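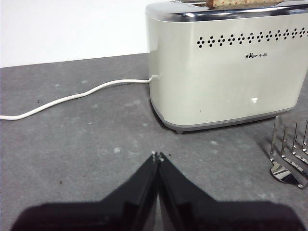

Chapter 4
Heat at Home

Lorcan Hennessy

Bread begins to brown when its surface has lost most of its water. Up to that point the heat goes mainly into drying it, and the slice stays pale. Once the surface is dry it warms quickly, and sugars and proteins in the crust and crumb start to react with each other. The color and smell of toast come from those reactions.

In Chapter 3 we treated heat as energy moving from a warmer object to a cooler one. We said little about how it gets there. This chapter takes up that question, using equipment found in most kitchens.

Heat travels in three ways. In conduction, it passes through a material or between materials that touch. A metal spoon left in hot soup warms along its length to the handle. In convection, a liquid or gas carries heat as it moves, as when water circulates in a pot on the stove. In radiation, energy crosses the space between objects and needs no material to carry it. The glowing wires of a toaster heat bread mostly by radiation.

Most appliances use more than one of these. An oven heats a tray of rolls by radiation from its walls, by convection in the air, and by conduction through the tray. Section 4.2 shows how to judge which one matters most in a given case.

We will also return to the Ayala family's kitchen from Chapter 2. There you worked out how much electricity the household used in May, a total of 169 kilowatt-hours. Now you will ask where that energy went and how much of it ended up warming the room.

Before you start, review the following:

Units of energy and power (Section 2.1)
Temperature and heat (Section 3.1)
Specific heat (Section 3.4)

Key terms: conduction, convection, radiation, insulator, thermal equilibrium

4.1 Conduction

Touch a metal faucet and a wooden cutting board that have been in the same room all night. The faucet feels colder, although a thermometer gives the same reading for both. Your hand is warmer than either one, and metal draws heat away from your skin faster than wood does.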